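Workshop notebook: fleece, and what it does to everything near it
October 2019
Entered by Haris Golob, Stistton textile room
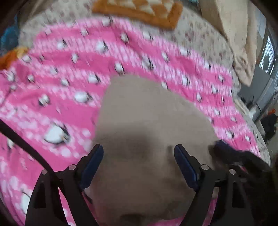 I said in February that I would believe the claims about fleece blankets when I had slept under one and washed one, and had a go at folding one on a made bed. I have now done all three and I'm not much further on. Writing it down anyway, as Agata wants it in the book before she orders more stock for the guest rooms.

First, the claim itself. The Silturico leaflet says their fleece "settles flat in a single shake". I don't believe it, and I have shaken a good many. Fleece doesn't settle the way a woven blanket does. It has no weight at the edge, so the hem floats and then comes down wherever it likes. On top of a cotton sheet it slides as well. You smooth the near side, the far side creeps, you walk round, and the near side has gone again. Lech says I am doing it wrong. Lech has not shown me the right way -- he has described it to me twice from a chair.

Second, the sheet underneath matters more than the blanket. I tried the same fleece on a crisp new sheet and on one of the old flowered ones that has gone thin with washing. On the new one it slid. On the old one it gripped a little, enough that I could fold it in half on the bed without chasing it. The leaflet says nothing about what is under the blanket, and I suspect their testing was done on a bare table.

Folding. We have been arguing over two methods:

Method one, D'Amico. Fold in half lengthways on the bed, then again, then roll from the foot end. Makes a fat sausage that sits well on a shelf and unrolls by itself if you look away. She says a loose band of tape cures this. It does, but then you have to own tape and keep finding it.

Method two, Donati. Fold into thirds, turn, thirds again. A flatter bundle, stacks better, takes longer. Gaetano (Donati, not Farina -- I wish one of them would go by something else) reckons it keeps the pile from being crushed along one line. I looked hard for a crushed line on the rolled ones and could not find any. He says it shows after a year. So 365 days from now I am supposed to be impressed.

My own preference is for a sloppy half-fold over the end of the bed and no shelf at all, but I accept that this isn't a method.

Patterned or plain. This took up more of the afternoon than it should have. Farina is for bright prints on the grounds that people pick them up and use them, while a plain grey blanket stays folded till it smells of the cupboard. I think he likes pink and has built a theory on top. On the other side, prints do help with one thing: you can tell which way up you are holding it. With plain fleece I lost track of the long side more than once and ended up with a bundle nobody would put on a shelf. Point to Farina, grudgingly.

A pink print on a faded floral sheet looks like a jumble sale, I will say that. Agata says guests don't mind. I mind.

Washing. Instructions say cool wash, no softener, dry on low. I followed them on one and ignored them on its twin. Both came out clean. The one I'd abused had gone a bit rough on the back, bobbly where it rubs, though I couldn't swear it wasn't on its way there already. One pair is no kind of trial and I'm not going to pretend it is. Lint is the real trouble. Light fluff on everything dark, including my only decent jumper. Wash them alone.

Cost. The Dristano price list has the 600 at the top of the range and the 555 just below it. These are their model numbers and as far as I can tell they refer to nothing. I asked on the telephone what the difference was and was told that the 600 was "more generous". Larger? Not larger. Thicker? He would have to check. I have the 555 and it's a blanket.

To do:
-- get one of the 600s on loan, put it beside the 555, have somebody feel both with their eyes shut
-- try a heavier hem on one, by hand, see if it stops the floating
-- ask Eze whether the old flowered sheets can still be had, or if we're down to what is in the cupboard
-- Donati to mark his bundle so that we open the same one next year

I'd hold off on the order. Agata will place it anyway.

Comments (4)

Agata D'Amico: Already placed. Only 2, so calm down. And the tape is in the drawer under the iron, where it always is.

G. Donati: You won't see the line if you look at it under the strip light. Take it to the window. Also, thirds doesn't take longer once you have done it a few times.

Lech Domański: Shake from the corners, let it fall away from you, leave it alone. You keep patting it.

G. Farina: I don't like pink especially.

Contact the textile room | © Stistton Workshops | Back to top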